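Urska Bench Arm: Set-up and Use Guide

Section 6. Assessing a Chore Before Assigning It to the Arm

6.1 Purpose of this section

This section sets out how to decide whether a household or shop-floor chore is suitable for the Urska arm. It should be read after Section 5 (Joint Limits and Homing) and before any routine is saved to the controller. It applies to arms used at home, in classrooms and in small workshops.

Owners frequently ask whether the arm can now be trusted to tidy a bench, put away small parts or clear a draining board. The general answer is that it can carry out some of these chores under prepared conditions, with a person present. It cannot yet be relied upon to carry them out alone, in a room that changes from one hour to the next. The procedures below are intended to show the owner where a given chore falls.

6.2 Basis of the guidance

The recommendations draw on the Lorkstead trials, in which small arms of this class were set to ordinary chores in working rooms. The trials recorded 2,814 attempts. Of these, 293 ended with a person stepping in to stop the arm or to finish the job by hand. A further 131 were stopped by the controller itself, usually after a joint met more resistance than its limit allowed.

These figures should not be read as a failure rate for any one chore. Moving a block from one marked position to another seldom needed help. Folding a cloth nearly always did. The full table of chores is given in Appendix C.

6.3 Classes of chore

For the purposes of this guide, chores are placed in one of the following classes.

Class A: Rigid object, known position, known destination. Example: lifting a block and setting it down on a marked spot.

Class B: Rigid object, position varies within the reach of the arm. Example: collecting parts left on a bench and placing them in a tray.

Class C: Soft, wet, fragile or jointed objects, or any chore in which the arm must judge how hard to press. Examples: folding, wiping, rinsing glassware, fastening lids.

Class A chores may be assigned once the steps in 6.5 have been completed. Class B chores may be assigned for supervised use only. Class C chores are outside the scope of the arm as supplied.

Note: A chore should be classed by its hardest step. Putting away cutlery is often taken for a Class B chore, but opening the drawer places it in Class C.

6.4 Preparing the work area

1. Choose a firm, level surface. The base must not rock when the arm is at full reach.

2. Clear the reach of the arm of anything that does not form part of the chore. Shelves, upright supports and other equipment may remain if the arm cannot touch them at any point in its movement.

3. Route all cables so that the upper joints can turn fully without drawing them tight. Leave slack at each joint. Cables which lie loose on the work surface should run behind the base.

4. Keep the controller board and all exposed connectors away from water. If the room contains a sink, place the arm so that neither splashes nor a spilt container can reach the electrical parts.

5. Set the tray or other destination within comfortable reach. A destination at the very limit of reach will be met at a poor angle, and the object may catch on the edge.

CAUTION: Do not use the arm with wet hands. Do not place the power supply on the floor beneath a sink or basin.

6.5 Trial procedure for a simple pick-and-place chore

The following procedure uses a single block and a flat tray. It should be carried out before any other chore is attempted, and repeated whenever the arm has been moved to a new surface.

1. Switch on the controller and allow the arm to reach its home position. Keep hands clear until it has stopped.

2. Place the block on the table in front of the arm, with its long sides parallel to the gripper fingers.

3. Start the routine at the lowest speed setting.

4. Watch the fingers close. They should meet both sides of the block at the same moment. If one finger touches first and pushes the block, stop the routine and correct the position.

5. Observe the block as it is lifted. A small tilt is acceptable. A block which continues to turn in the grip has been held too far from its middle.
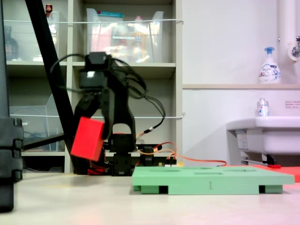
6. Allow the arm to carry the block towards the tray. The lowest corner of the block should pass above the edge of the tray without touching it. If it does not, raise the travel height by one step in the controller menu and begin again.

7. Observe the release. The block should be lowered until it rests on the surface before the fingers open. Dropping from a height, however slight, is to be recorded as a failed attempt.

8. Repeat the procedure without adjusting anything by hand between attempts. Record every attempt, including those that go wrong.

Note: It is tempting to straighten the block between attempts. Doing so will give a misleading result. In ordinary use there may be no one at the bench to straighten it.

6.6 Reading the results

An owner who has recorded a full set of attempts will normally see one of two patterns.

Failures that resemble one another. The block is always struck by the same finger, or always released too early. This points to a fault in the set-up and can usually be corrected by repeating the homing procedure in Section 5.

Failures that do not resemble one another. This is more serious. It suggests that the arm is working close to the limit of what it can do, and that the chore has been placed in too easy a class. The chore should be simplified, or done by hand.

Light also affects the outcome where a camera is used to find the object. At Lorkstead, routines that ran well in the morning were found to miss the object late in the afternoon, when low sun fell across the bench. Attempts should therefore be recorded at the hours when the arm will be used.

6.7 Time taken

The arm is slow when compared with a person. A chore that takes a few seconds by hand may occupy it for a minute or longer, and the time spent on preparation must be added. Owners in small workshops should consider whether the chore is repeated often enough to justify this. The Gindholm workshop, which contributed to this guide, kept the arm for sorting sample blocks and returned its remaining bench chores to staff.

Where the arm is to be used by a person who finds lifting or gripping difficult, speed may matter less than steadiness. In such cases the lowest speed setting should be kept — even where a higher one has passed the trial.

6.8 Supervision

1. A person able to reach the stop switch must be in the room whenever the arm is powered.

2. Children may watch the arm but must remain outside its reach, which should be marked on the table with tape.

3. The arm must not be left to run overnight.

4. If the controller stops the arm, find the cause before pressing Resume. Pressing Resume with an object trapped may strip the gears in the wrist.

CAUTION: The gripper may open without warning when power is lost. Never pass a hand beneath a raised object.

6.9 Use with the Caruso gripper

Owners who have fitted the Caruso soft gripper may repeat the procedure in 6.5 with lighter objects. The soft fingers are more forgiving of a poorly placed object, but they hold less weight and wear more quickly. Fitting them does not move a chore from Class C to Class B. Replace the finger pads in sets of 2, and home the arm again afterwards.

For saving a tested routine to the controller, proceed to Section 7.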